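To: Linen and Uniform Coordinators list
From: Leobardo Montes, Office of Residential Supply
Date: Friday, September 22, 2006
Subject: Re: Folding standard for crew-neck shirts, Galindo and Dinda halls

Dear colleagues,

Thank you for the comments received on the draft folding standard. The message from the Galindo supply room is quoted below, and the reply follows it. Coordinators who have not yet sent comments may still do so by replying to this list.

> The Galindo supply room requests clarification on two matters
> in the draft. First, the draft says that shirts are to be
> "laid out flat before folding" but does not say which side of
> the shirt faces the table. Our staff have been doing it both
> ways, and the stacks on the issue shelf do not match those
> we receive from Dinda.
>
> Second, we would like to know whether the plain white crew-neck
> shirts (stock line 1127) must be folded to the same width as
> the long-sleeved ones. The shelf dividers in our room were
> set for the old bundle and the new one sits proud of the edge.
>
> We also ask that the word "smooth" be defined. Several of us
> read it as a requirement to press.
>
> Galindo Supply Room

The first question is a fair one, and the draft will be amended. The wording was carried over from the February version, which was prepared when shirts came back from the laundry already folded in half.

1. Laying out

The shirt is to be spread on a clean, bare tabletop with nothing beneath it. Towels and table covers should be removed beforehand, as the cotton drags on them. The collar goes to the far side of the table and the hem to the near side. Both rooms are asked to begin with the front of the shirt facing down. Sleeves are drawn out to the sides and the body is flattened by hand from the collar toward the hem.

With regard to the word "smooth," pressing is not required. Gentle creases and soft wrinkles in the body of a cotton shirt are acceptable at this stage. A fold doubled under at the shoulder or sleeve is to be opened before continuing. The ribbed collar should keep its curve and should not be stretched to make it lie straight.

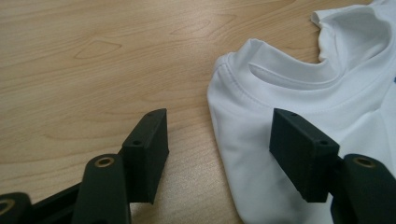 2. Folding

Each side is brought in toward the center, with the sleeve turned back along the body so that it does not cross the opposite edge. The hem is then brought up to the base of the collar, and the bundle is folded once more if the shelf requires it. The finished bundle is turned over so that the collar is uppermost.

White crew-neck shirts on line 1127 are to be folded to the same width as the long-sleeved shirts on line 3216. Where dividers were set for the earlier bundle, please move them and do not alter the fold. Requests for replacement dividers should be addressed to this office under the Rateck shelving account.

3. Stacking and issue

Stacks are to be kept by size, with the collars facing the front of the shelf. Printed shirts and plain shirts should be kept in separate stacks, including where the print is small. Shirts with marks or loose stitching at the neck are to be set aside in the returns bin and entered on the Floltemine sheet under the usual code.

4. Items still open

The treatment of shirts with pockets has not been settled. Dinda has proposed a separate fold, and Galindo has not yet responded. Until a decision is circulated, each room may continue its present practice for these garments.

The revised draft will be sent to this list as version 2. Please discard printed copies of the earlier draft when it arrives.

Respectfully,

Leobardo Montes
Office of Residential Supply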